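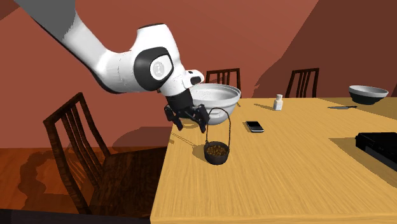 I've been building a kitchen arm in our shared workshop since July, and I have come around to an opinion that annoys half the people on our bench: spend your first weeks in simulation, and make the simulation messy.

Rosalie Zwahlen disagrees with me. She thinks you learn by bolting things together and hearing them grind, and she has a point, having rebuilt her Tudik gearbox more times than I've changed my bike tires. But she has also replaced a good many dishes. My simulated crockery is free, and I can drop a pot of little brown bits 2,000 times before lunch without getting a broom out.

The messy part is where I get stubborn. My first test room had one cube on one gray plane, and the arm was a genius in there! Then I put in a pot with a tall, thin wire handle, and a big bowl right behind it, and a phone and a knife lying around like they do on any real table, and the genius went away. A wire handle is a nasty thing to grab. There's hardly anything to close on, its shadow draws extra lines across the wood, and if you come in a bit low you're into whatever the pot is full of. I ran 330 tries over one weekend and spent most of Sunday night watching replays with cold noodles.

So why not skip straight to the real table, if it's so messy anyway? Because I'm slow and I get grumpy. In the sim I can move a chair, swing the light around, or swap the bowl and go again right away (our Sernia controller needs a full restart if you so much as look at it wrong).

I'll give Rosalie this much – contact in the sim still feels fake to me, and I wouldn't trust a single grip force it gives me. We'll be tuning those by hand, on her bench, with her thrift store saucepans. I've promised to bring the broom.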